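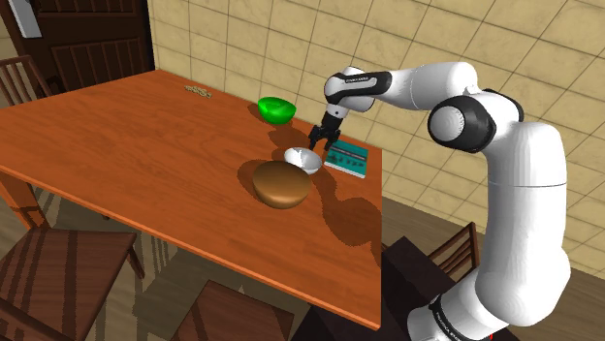

Small white bowl on the wooden table.

I've now had three weeks with the Stalness soup kettle from Utside and I'm smitten! It's an electric pot that simmers soup while you get on with your life, and mine made its first pumpkin batch on a freezing July night. Lovely stuff, thick and sweet, and nothing stuck to the bottom.

The low setting is the star. I've left red lentils on it for 2 hours with only the odd stir (the book says not to bother, but I like stirring) and they came out silky. Bone broth takes longer, obviously, and the lid rattles a bit once it gets going. A folded tea towel fixed that.

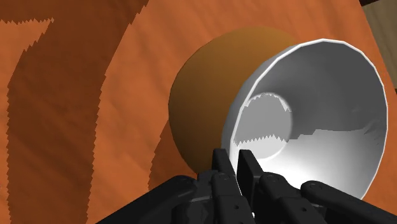

Cleaning is easy enough. The inner pot lifts out and goes in the dishwasher, though the rubber seal needs doing by hand and holds on to the smell of curry. My old Rainer was worse for that, and it took up half the bench besides.

My one real grumble is the cord, far too short for our kitchen. And please, a marking for 300 mL, for those of us making lunch for one! Still my favourite buy of the year. Minestrone next.

Kwaku Osei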